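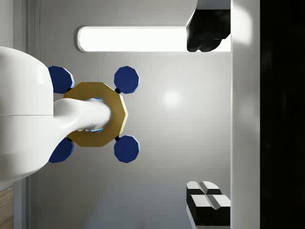

Prakash Sundaram asked straight away whether Merham would let visitors drive the arm themselves at the open day, or only watch. I said only watch, at least in the simulator, and he grumbled a bit (fair enough!).

So, my notes from October 15, 2025. Cempaka Wuisan ran us through the demo, white arm, gold ring, blue pads and all, and we talked over the top of her the whole time, sorry Cempaka. We agreed on 15 minutes per group and 2 groups before lunch. Ilham Hutapea wants a longer slot for the Sustach people, and I said I'd ask them what they need.

Haziq Tarigan thinks the talk runs too long and I'm with him, so the history part goes. Marthinus Xaba will print the name tags and call Grevska again about the big screen – they still haven't called back!

Parking we left for next time. Prakash to send me the visitor list.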